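Budget for the Crate Before You Budget for the Arm

August 6, 2021

I love buying robots. I'll say that up front so you can weigh the rest accordingly. I have sat in a lot of planning meetings for small automation projects, and I still get a little thrill when the arm goes on the spreadsheet. But I've come around to a habit that makes some people squirm: I put the arm on the last line of the budget. Everything else goes first!

Everything else means the shelf, the rail, the brackets, the crates, the cables, the lights, and above all the stuff you're going to practice on. When we planned the shelf-picking cell we call Plirna, back in February, the first thing we bought was a pile of ordinary containers. People laughed, and I didn't mind one bit, because by the time the arm order went in we knew how far it had to reach, how wide the fingers had to open, and how little room there was behind the crate. You can't get that from a catalog.

Most equipment plans I read go the other way. Someone falls for a machine (I get it, I fall for them too), the machine eats the money, and then there's a sad little row at the bottom that says "accessories" with a round number next to it. That row is where the project lives! It pays for the mount that keeps the crate from sliding, the longer cable when the first one pulls tight at full reach, and the spare set of everything small.

So I'd like to make the case for three lines that deserve real money and real names on any plan.

The first is test items. Buy what the robot will handle, and buy it in all its annoying variety: clear crinkly packaging, dark round things that soak up light, small bottles that tip if you breathe on them. If you only practice on neat cardboard boxes you'll have a robot that is wonderful with neat cardboard boxes. On Plirna we set aside 3000 dollars for this and got asked twice if there was a typo. There wasn't. Test items get scuffed, dented and dropped, and you want to be able to replace them without filling out a form and waiting.

The second is structure. I'm a huge fan of aluminum extrusion, and I'd buy more of it than the drawing calls for, every single time. You will move the shelf. You will move the crate, then move it back, then want it an inch higher. A cell you can loosen with a hex key and rearrange after lunch is worth far more to me than a beautiful welded frame that locks in whatever you believed on day one.

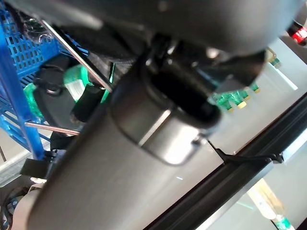

The arm working close in, with the blue crate on one side and a row of yellow-capped green bottles on the other.

The third is cable and clearance, and I put them together on purpose. A wrist takes up more space than anyone expects. The spec sheet gives you reach as a nice clean number, but the body of the arm has to go somewhere while the fingers are busy, and it blocks your view, your light and sometimes the very thing you wanted to pick. Leave room around it in the plan and then leave room again. And buy cable in lengths that feel silly.

We had quotes for our cell from two suppliers, Fastance and Plinum, and I enjoyed talking to both. The difference that mattered to me was how the quotes were laid out. One gave us a single figure for an integrated package. The other broke the job into 14 lines, and several of them were boring things I hadn't thought of. I learned more from the boring lines than from all the demo videos put together. If a supplier only gives you one number, ask for the lines. A good one will be happy to do it, and you'll come away with half your planning done.

Now, there's a fair argument against all this. Arms have long lead times, and if you wait until the shelf is perfect you might wait a good while for the robot. A friend at a packing shop in Lagos pushed me hard on that, and shipping there adds another layer of delay that I don't have to deal with. My answer is to reserve the arm early if you must, but hold the final choice of gripper and mount until you've spent three weeks with the real objects on a real shelf. Reach in with your own hand. Use a pair of kitchen tongs! You'd be amazed how much a pair of tongs can tell you about a gripper order.

For our next cell I've already started the sheet. The top row says crates, two sizes, and the arm row is still blank.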